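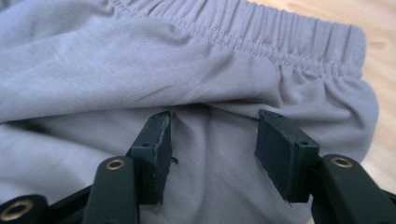
Slide 1: gathered waistband, grey knit

Right, morning everyone. I'm talking about the river wall at Wandolstead, and what our flood model says about it.

Quick recap for the Trimedberg lot. We ran 294 storms through the model, each with today's sea level and then with 15 cm added. (Pause - let them take that in.)

With the extra 15 cm, 1,076 homes get water over the doorstep. Most are in the low streets behind the ferry yard, and I did not expect that! I'd have bet on Maglaya Road.

Next slide. Two weak spots, both at the old sluices. Mention the February survey here. Don't get stuck on pump costs - that's Friday's session.

Questions, then tea.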